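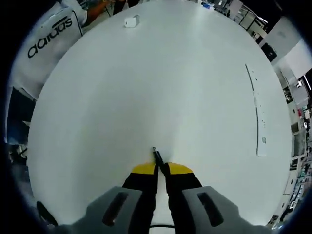
Common table

A common table is a large, plain table kept in a workroom for whoever happens to need it, and it is one of those pieces of furniture that people use for years without giving it a name. It differs from a desk in having no drawers and no fixed owner, and from a workbench in being meant for light things: papers, small boxes, cables, a bag set down for a minute that stays until evening. The term is most at home in Kilport, where the furniture maker Erkance listed a "common table" among its office goods, though the habit of keeping one is a good deal older than the label.

Surface and color

White tops are the usual choice. A pale, unpatterned surface makes small parts easy to find, and it brightens a room with few windows, which older workrooms in Kilport often were. The drawback, as anyone who has looked after one will tell you, is that every pencil line and coffee ring shows. Even a thin strip with small printed marks, laid flat along the top, stands out clearly against the white, and so does anything black. Some rooms prefer gray for that reason, and the Šimek pattern was sold in both colors. Its top stood some 80 centimeters from the floor, a little high for writing but comfortable for people who like to work on their feet.

Things left on the table

The far side, out of easy reach, tends to gather whatever is not needed just then. Cables are the most faithful residents, generally coiled in loose loops with one end wandering off, and a computer mouse is seldom far behind. Bags do better on a hook or the floor, but they find their way up all the same.

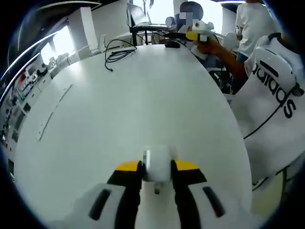
Black cables and a computer mouse near the far edge of a white table.

Clearing

Custom varies from room to room. At the Havamel workshops the table is cleared on Monday, and anything unclaimed goes into a box underneath for seven days. Other rooms simply push everything toward the middle and wipe around it, a method with many loyal followers.

See also: Desk; Workbench; Trestle table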